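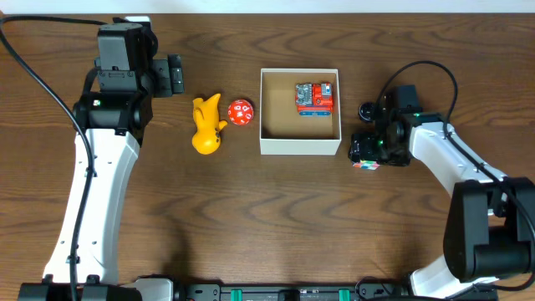 Trornley box-packing set, README

Last touched in December, by me (Laurențiu Bratu). If you came for the download notes they're near the bottom. If you came because your left arm went limp and dropped something, read the next part first, please!

What's in it

935 episodes of two small arms putting little things into an open cardboard box. Toys, dice, puzzle-cube bits, whatever was in the drawer that week. Both arms are driven by hand from a pair of leader arms, and the head camera looks down at the table the whole time. Every episode has the head video, joint positions for both arms, gripper openings, motor currents and a short text label like "put the die in the box". The labels were typed by me and by Nora, and we don't spell things the same way (she writes "dice" for one die, I gave up arguing).

The fault

So, the left wrist. Somewhere in the middle of recording, the left arm started losing its wrist motor for a moment and then getting it back. The joint would sag, the gripper would stay wherever it had been, and then the controller would notice that the wrist was way off target and yank it back at full speed. The yank is the part I care about. The first time it happened I had my right hand over the table, moving a toy, and the jaws caught me across the knuckles. Just a scrape, but I said a word that is luckily not in the dataset (no audio, you're welcome).

I blamed the motor and swapped it. Same thing two evenings later. Then I blamed the power supply, then my own code, then I spent a very silly night rewriting the retry logic in the bus driver. The real culprit was the cable. It loops over the wrist and then runs down the white link, and I had clipped it with too little slack up at the top. Reach far enough toward the middle of the table with the wrist rolled and the plug gets tugged sideways in its socket. Let go of the pose and it seats itself again, and every light goes back to green as if nothing had happened.

Which brings me to the lights: don't trust them. The green light on the wrist tells you that the board has power. It says nothing at all about whether the motor behind it is answering. I stared at a happy little green dot for ages while the log filled up with timeouts.

What I changed

Longer cable on both arms, with a loop you can get a finger through even at full reach. The clips go on after you've moved the arm by hand to all the far corners, never before.

A missed reply now counts. After 5 in a row from any motor, both arms hold still and the program stops. It used to retry forever, quietly. Please don't turn this off to save an episode, I know it's tempting.

On reconnect, the target gets reset to wherever the joint is right now, and you have to press a key before anything moves. No more yank.

Hands stay off the table while torque is on. Yes, also to nudge a toy that fell over. Stop, torque off, nudge, torque on. It's slow and I grumble about it every time.

I've run it for nearly 100 hours with the new cables and haven't seen the dropout come back. I wouldn't call it cured, I only have the one pair of arms.

The bad episodes

I kept them. There are 7 where the wrist clearly dropped out, and they sit in their own folder called dropout, with the raw bus log next to each one. They are NOT in the 935. If you're working on fault detection they may well be the best thing here! Watch the left wrist current: it goes flat for a few samples before you see anything in the video.

There may be milder ones left in the main part. I searched the logs for gaps, but the early recordings only logged at the start and end of an episode, so a short dropout could hide in there. If a left-arm motion looks strangely jerky, drop me a line with the episode name and I'll have a look.

Other known problems

The right gripper reads slightly open when it's fully closed. I never recalibrated it, so treat the lowest values as closed.

Shiny things are hard on the head camera. Some stretches are washed out where the evening lamp was on.

A few labels name the wrong arm. Villanueva's loader script has a flag that guesses the arm from the motion, and it's better than my typing.

Using it

Unpack everything into one folder and point the loader at it. The index file lists episodes in recording order, so split by session if you can. Neighboring episodes have nearly the same object layout, and a random split will make your numbers look nicer than they should.

Please don't replay the recorded motions straight onto real arms. The joint zeros are mine and yours will differ, and your table may be closer than you think. Sorer's replay tool has a slow mode, start there with the table cleared and a hand on the power switch.

Still to do: the right gripper calibration, a proper drawing of the cable route, and fixing "dice".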